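Shared desks open on the second floor at Maglaya

If you've walked past the second floor at Maglaya this month and wondered why the lights are on, the new shared desks are finally open. I went up to have a look in January, when the paint still smelled, and I've been back most mornings. I like it a lot more than I thought I would!

The desks are plain light wood with a black office chair, a power strip right up on the desktop (no more crawling around with your charger) and a little wooden organizer with slots for mail and odds and ends. Bring a laptop and a phone and you still have room for your elbows. The floor is gray, with bright orange-yellow lines marked on it – you get used to them in a day.

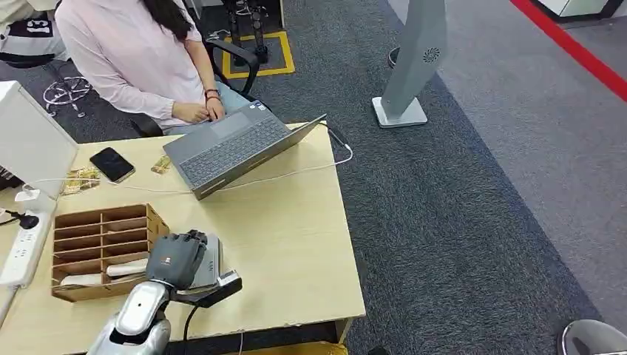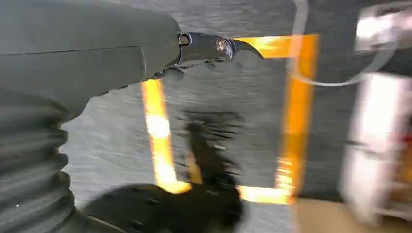 Prices and hours

A day pass is 70 pesos and the monthly rate is 235 if you sign up before the end of February, going up to 289 after that. Wuvton runs the booking page, and it's pretty easy once you've made an account. Doors open at eight in the morning and close at seven at night. The first 100 people to register get a free coffee from Manel downstairs, and I can tell you the coffee is worth the stairs.

Still to come

Pundeck is putting in lockers along the back hallway, and there's talk of a phone room too. I'd settle for a second microwave – the line at noon is getting silly. Questions about bookings go to the front desk on the ground floor.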